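Apuntes de clase – Aprendizaje por imitación en simulación
Sesión 3: políticas condicionadas por lenguaje y por qué fallan al encadenar tareas

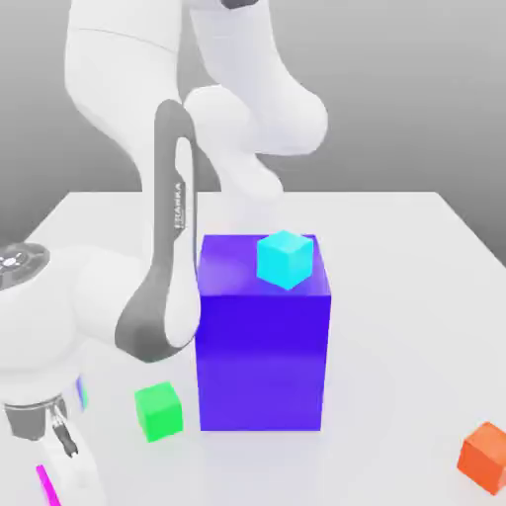
¿Qué es exactamente una política condicionada por lenguaje?
Es una función que recibe lo que el robot observa en este momento (imágenes, ángulos de las articulaciones) junto con una frase escrita, y devuelve la siguiente acción del brazo.

Os paso los apuntes un poco más ordenados que lo que quedó en la pizarra, que al final era un desastre de flechas. Los que no pudisteis venir, leedlos con el cuaderno de prácticas abierto al lado, porque voy saltando de una cosa a otra.

1. De dónde partimos

En la sesión anterior vimos la clonación de comportamiento en su versión más pelada: tengo demostraciones, cada una es una lista de pares observación-acción, y entreno una red para que prediga la acción a partir de la observación. Aprendizaje supervisado de toda la vida. Si el conjunto de datos contiene una sola tarea, no hace falta decirle nada más a la red.

El lío empieza cuando en la misma mesa se pueden hacer muchas cosas. Con un Franka simulado, una caja azul alta y unos cuantos cubos de colores ya tenemos un buen surtido: coger el cubo verde, bajar el cubo cian que está encima de la caja, empujar el naranja... La observación inicial es idéntica para todas esas tareas y la acción correcta es distinta en cada una. Si entrenáis sin instrucción y con un error cuadrático medio, la red aprende el promedio de las demostraciones, y el promedio entre ir hacia el cubo verde y subir a por el cian es una trayectoria que no sirve para ninguna de las dos (¡haced la prueba, que se ve precioso!).

Por eso metemos la frase. Escribo la política como π(a | o, l), donde o es la observación y l la instrucción. La frase pasa por un codificador de texto ya preentrenado, que en las prácticas dejamos congelado, y el vector resultante modula las capas visuales. Iman Ait Ali me preguntó en clase por qué no lo ajustamos también. Se puede, pero con 300 demostraciones lo más fácil es que el codificador se olvide de los sinónimos que ya sabía, y entonces "agarra" y "coge" dejan de parecerse.

2. Predecir trozos de trayectoria

Aquí viene la parte que más me gusta del método. En lugar de una acción por paso, la red predice un bloque de acciones seguidas, ejecuta las primeras y vuelve a predecir. Tiene dos efectos que conviene separar:

– El movimiento sale más suave, porque las acciones de un mismo bloque son coherentes entre sí.
– Hay menos decisiones por episodio, así que el error tiene menos ocasiones de acumularse.

A cambio se pierde reacción. Si un cubo resbala a mitad de bloque, el brazo sigue con su plan hasta la siguiente consulta. En el cuaderno, el bloque es de 22 acciones y se ejecutan solo 3 antes de replanificar. Anas Rawashdeh probó a ejecutar el bloque entero y le fue bien en los empujones y bastante mal al apilar, que es justo lo que uno esperaría: apilar pide corregir al final, cuando la pinza ya está cerca.

3. El problema del encadenado

Ahora lo serio. Entrenamos con demostraciones de una sola tarea y luego evaluamos con varias instrucciones seguidas, sin reiniciar la escena. La segunda tarea arranca donde la primera dejó el brazo y los objetos, y esa configuración puede no parecerse a ninguna de las iniciales del entrenamiento.

Pensad en un brazo muy plegado sobre sí mismo, con la pinza abierta y lejos del objeto que le pides. Es una postura perfectamente legal. Pero si todas las demostraciones empezaban en la misma posición de reposo, para la red es terreno desconocido y empieza a improvisar. Esto es el desplazamiento de distribución que ya definimos, solo que ahora aparece en el primer paso de la tarea y no después de un rato.

Otro detalle que se nos escapa siempre: la oclusión. Desde una cámara fija, el propio brazo puede pasar por delante de una arista de la caja o taparte un objeto del fondo. La red no sabe que el objeto continúa detrás. Nizar Moussa propuso añadir una segunda vista desde la muñeca y es buena idea, aunque tiene su trampa: esa vista cambia muchísimo con la postura, y necesita más datos variados.

4. Lo que hicimos con Zevov

Zevov es el entorno de las prácticas, para quien se incorpore ahora. Comparamos dos políticas con la misma arquitectura y el mismo número de demostraciones:

Política A: todas las demostraciones salen de la postura de reposo.
Política B: cada demostración sale de una postura aleatoria del brazo, con los objetos también recolocados.

En tareas sueltas desde reposo, A gana por poquito. Tiene sentido, está más especializada. En cadenas, B le saca ventaja desde la segunda instrucción, y la diferencia crece en la tercera. No os doy una tabla porque quiero que salga de vuestras propias ejecuciones – y porque con una sola semilla yo no me fiaría ni de las mías. Usad por lo menos 3 semillas, y guardad los fallos además de los aciertos.

Lama Mansour sugirió una variante intermedia que me pareció muy lista: grabar las demostraciones encadenadas, de modo que el final de una sea el comienzo de la siguiente. Así las posturas iniciales son las que el robot se va a encontrar de verdad. Queda como ejercicio opcional, y si alguien lo hace le dedico un rato en la próxima clase.

5. Cómo medir

La tasa de éxito por tarea se queda corta. Apuntad también la longitud media de cadena completada, o sea, cuántas instrucciones seguidas cumple antes del primer fallo. Ojo con el criterio de éxito: "cubo sobre la caja" debe comprobarse con contacto y con el cubo quieto durante unos pasos. Un cubo que asoma un poco por el borde de la caja cuenta como bueno si no se cae. Imad Sfeir tenía un criterio basado solo en la altura y le daba por válido cualquier cubo que la pinza levantara lo suficiente, aunque no lo soltase nunca.

Y separad los fallos por tipo. A mí me bastan estos:

– va al objeto equivocado (fallo de lenguaje o de color)
– va al correcto y no lo agarra
– lo agarra y lo deja mal
– se queda dando vueltas hasta agotar el tiempo

Para la próxima

Leed el capítulo 23 de los apuntes largos, sobre todo la parte de agregación de datos, y traed las curvas de A y B en la misma gráfica, con los mismos ejes, por favor. Si el simulador se cierra al cargar la escena, borrad la carpeta de caché y volved a lanzarlo. Las dudas, al foro del curso, que por correo se me pierden.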